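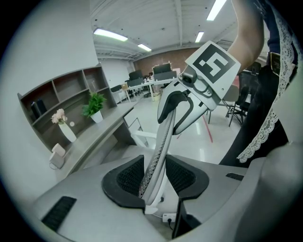

Cleaning and looking after a desk chair

Most desk chairs get wiped down when something is spilled on them and otherwise left alone. A proper cleaning twice a year takes half an hour. I do mine in November and again in spring.

Mesh
Vacuum first, with the brush attachment, front and back. Dust packs into mesh from behind and water turns it to gray paste. Then mix a few drops of dish soap into 500 ml of warm water, wring a cloth out well and work in small circles. Go over it again with plain water. Leave it overnight before anyone sits on it.

Padded fabric
Blot, don't scrub. For old coffee, use one part white vinegar to two parts water and try it on the underside first. Skip the baking soda on black fabric – it leaves a pale bloom that takes longer to get out than the stain did.

Plastic frame and armrests
Soapy water does nearly everything. Light gray plastic shows hand grease along the edges, and a melamine sponge will lift it, but press lightly or you'll get a shiny patch. No bleach, no acetone.

Casters
Turn the chair upside down on an old towel. Most casters pull straight out with a firm tug. Cut wound-up hair with a seam ripper and pick it out with tweezers. Wipe the axle, add one drop of dry lubricant and push the caster back in until it clicks.

Squeaks
Tighten the bolts under the seat before you oil anything. Eldana Asfaw wrote in to say hers had squeaked for two years and needed a quarter turn on one bolt. If it still squeaks when you lean back, put silicone spray on the tilt pivot and rock it a few times.

Sinking seat
The gas lift is worn out. A hose clamp around the column will hold it at one height for a while. Replacement cylinders are sold in a few lengths, so measure the old one before ordering. A pipe wrench gets the old one out – turn it, don't hammer.

Scuffed floors
Change hard casters for soft ones on wood or vinyl. Check the stem size first.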